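Revised reset rules for two-arm cells

Version 3 of the Pettigrew bench procedure takes effect in February and applies to all cells with two arms sharing one tabletop. The main changes cover how an episode starts, how it ends, and who may clear a stopped arm.

Each episode must begin with both arms at the home pose and the source bin on the same side as in the cell sheet. Finished garments go to the back corner of the table, outside the shared reach zone. The operator marks an episode complete only after both grippers have released and the garment is lying flat. A fold that is finished but still held is logged as open.

Cable slack is now a written check. Cables that run along the outside of the links must clear the gripper at full wrist rotation, in both directions. The check is repeated every 70 episodes and after any change of gripper or mount. Sunita Kapoor keeps the log template.

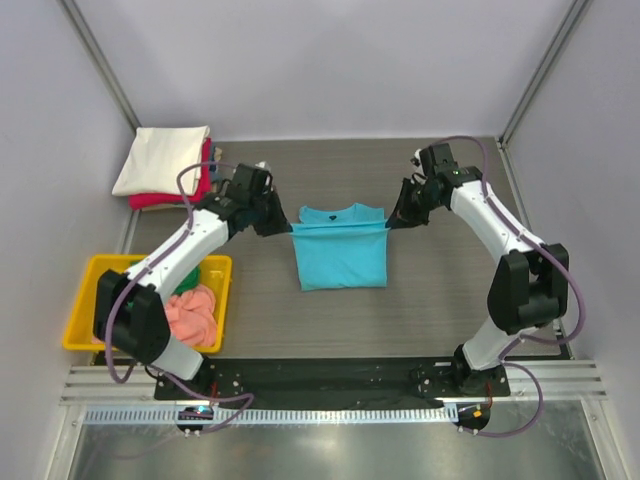 Leilani Begay replied to the draft that 70 is too long an interval for cells running garments, where the wrists turn more than they do in box handling, and asked for the check to be tied to operating hours. The interval stays as written for this version. Cells that find a worn cable before the check is due should report it under code 6, so that the figure can be reviewed once 1,000 episodes have been logged under the new rules.

Stopped arms may be moved by hand only with both arms disabled. Disabling one side is no longer accepted, even when the other arm is at home. Cell sheets in the old format remain valid until they are next edited.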